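Setting up two-step sign-in on Tufa

I moved our clinic office over to Tufa in September, and these are the steps I wish I'd had. Set aside 5 minutes per person (more if they've lost their phone!).

1. Open Rella, go to Accounts, and pick Sign-in. Turn on "Ask for a code."

2. Scan the square code with your phone. If it won't scan, choose "Type it in" and use the long key underneath. 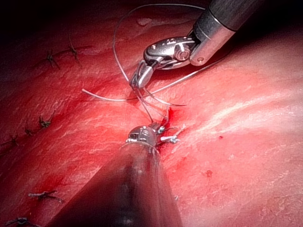 3. Print your backup codes and lock them in a drawer - please don't email them to yourself.

Note: if you get error 2483, your phone clock is off. Set it to automatic and try again.

4. Sign out, then sign back in with a fresh code. 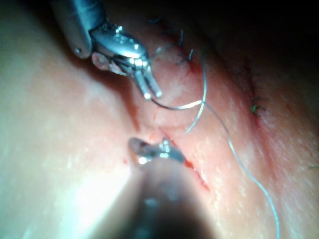 Caution: Tufa will never call you and ask for a code. I almost read one out to a very friendly "support" guy, so I know how easy it is. Take it slow with any surprise request. A curved needle held in the tips of those slender jaws, thread trailing off it, is about the level of care I mean - small moves, eyes on the thing in front of you. If you did give out a code, hit "Sign out everywhere" in Rella first, then change your password.

5. Do the same on the Herton laptop if you share one.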